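夹爪与相机选型对比 常见问题

最近问我们怎么选夹爪、怎么装相机的人越来越多，群里的回答翻几页就找不到了，干脆整理成一页。内容来自我们在双臂台面上的试用笔记，整理人Felista Nyaga。我们会一直往里加，觉得哪条写错了请直接留言，我们真的会回去重新试！

你们都比较了哪些东西？

夹爪有两款平行二指的，Jarer和Lukero，外加一款三指自适应的Swai。控制器主要用Dundden，后来也换过自己写的一套节点，跑在普通工控机上。相机分两类，一类装在手腕上跟着夹爪走，一类固定在台面上方俯拍。手臂本身没有换过，两条同型号的协作臂，左右对放。这样换夹爪的时候变量少一点，不然抓坏了都不知道该怪谁。

为什么测试里总有花？

花太好用了！之前我们用木块和塑料瓶，三款夹爪成绩差不多，看不出什么区别。换成带梗带叶的玫瑰以后，差距一下子就出来了：花梗细，叶片薄，花瓣一捏就留印子，叶子贴在台面上的时候指尖要压得非常低才夹得住。一种东西把细、薄、软都占全了，而且花店就能买到。

Jarer和Lukero到底差在哪里？

差在指尖和力的下限。Jarer的指尖收得窄，从台面上夹叶柄很顺手，指尖离桌面3毫米的时候还能稳稳合拢。Lukero的指尖宽一些，夹花梗特别稳，转动手腕时梗不会在指间打滑，可是要从台面上拾起一片平躺的叶子，经常把叶子往前推着走。

力的方面，Jarer最低可以设到5牛，Lukero我们能稳定用的下限是20牛。20牛夹花梗没问题，夹花头就不行了，花瓣会发皱。如果你的活儿主要是夹梗、夹杆、夹管子，Lukero完全够用，我个人甚至更喜欢它的手感，合拢的动作很干脆。

三指的Swai呢？

抓花头它最温柔，三根手指包上去的样子看多少遍都不腻。问题是体积大，伸进托盘容易碰到盘壁，抓完松开时手指往外张，又会把旁边的东西带一下。我们现在把它留给球形的、比较大的物体。如果你的工作区没有托盘，可以优先试试它，说不定结论和我们相反。

手腕相机和俯拍相机，只能买一个的话买哪个？

先买俯拍的。它看得到整个台面，标定一次能用很久，两条臂都可以共用。手腕相机的好处在最后几厘米：俯拍的视野里手臂自己会挡住下面的托盘，越是快抓到的时候越看不清，这时候手腕上的画面就救命了。我们有一阵子只用俯拍，托盘外面的叶子抓得挺好，托盘里面的就全凭运气。 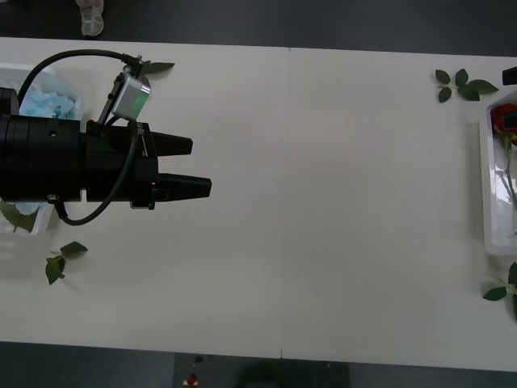
装上手腕相机之后还要留意线缆。线从支架出来要留一个弧，留短了手腕一转就绷住，留长了又会垂到指尖前面。我们的办法是先让手腕走一遍极限角度，看着线的位置慢慢放，放够了再固定。支架的倾角也值得花时间调，我们希望两根手指的尖端都能进画面，又不想让手指占掉太多视野。调好以后拍张照片存下来，拆下来清洁再装回去的时候照着装，能省一个下午。

台面有什么讲究？

我们喜欢白色哑光的。深绿的叶子和红色的花放上去对比很清楚，分割算法几乎不用调。亮面的台面会反光，灯一开，深度图上就是一个个洞。如果台面是拼起来的，拼缝也要注意，指尖贴着桌面滑过去的时候有可能卡一下，我们在力控参数里专门留了余量。

透明托盘怎么办？

这是我们踩得最久的坑。透明盘壁在深度相机里时有时无，规划器有时觉得那里什么都没有，夹爪就直直地撞上去。现在的做法很朴素：托盘的位置和尺寸写死在碰撞模型里，不指望相机看出来。白色托盘好得多，边沿基本能识别到，只是和白台面放在一起时颜色太近，光靠彩色图会漏。

Dundden控制器值得用吗？

刚开始上手的话，值得。接上就能跑，两条臂的互锁也做得让人放心，换夹爪只改一份配置文件。让我们后来想自己写的原因是夹爪反馈的频率，Dundden给到的对我们来说偏低，夹软东西时合拢的最后一小段反应不够快。自己写的那套快了不少，代价是互锁和急停逻辑都得自己从头测，这部分千万别省。两套我们现在都留着，演示用Dundden，做实验用自己的。

你们一款夹爪要抓多少次才下结论？

每款400次，花梗、花头、单片叶、成枝的叶子平均分。次数少的时候排名会来回跳，我们试到一半时还以为Lukero赢定了，后来加进平躺的叶子，名次就换了。所以如果你只打算抓几十次，建议只比一种物体，别混着来。

怎么算抓取成功？

夹起来，移到另一侧的托盘上方，放下，中途没有掉，就算成功。花瓣有没有压痕单独记一栏，不影响成功与否。有人建议把两项合成一个分数，我们试过，合完反而看不出夹爪的脾气了，又拆了回来。

两条臂会不会互相打架？

会，尤其是都想去台面中间的时候。我们给中间划了一块共享区，同一时刻只放一条臂进去，另一条在自己那侧等。速度会慢一些，不过做夹爪对比本来就不求快。想练双臂交接的朋友可以把共享区放宽，交接花梗真的很好玩，一只手夹梗的上段，一只手夹下段，松手的时机差一点点就掉。

叶子总是被吸在指尖上放不下来，怎么解决？

先擦指尖，叶子上的汁液沾久了会发黏，我们每换一批花就擦一次。还不行的话，松开之后让手腕小幅抖两下，多数都能抖掉。指尖垫的材料也有影响，带细纹的橡胶垫比光面的容易脱开。

数据和配置可以分享吗？

夹爪的配置文件和支架的打印文件都可以，在留言里写一下你的手臂法兰尺寸，我们对得上就直接发。抓取记录还在整理，格式有点乱，预计十一月前后能放出第一批。

接下来打算试什么？

Jarer的窄指尖配上软垫，看看能不能一款夹爪把花头和叶子都包下来。另外想试一试把俯拍相机的角度稍微偏一点，减少手臂的遮挡。如果你已经这么做过，特别想听听你的结果！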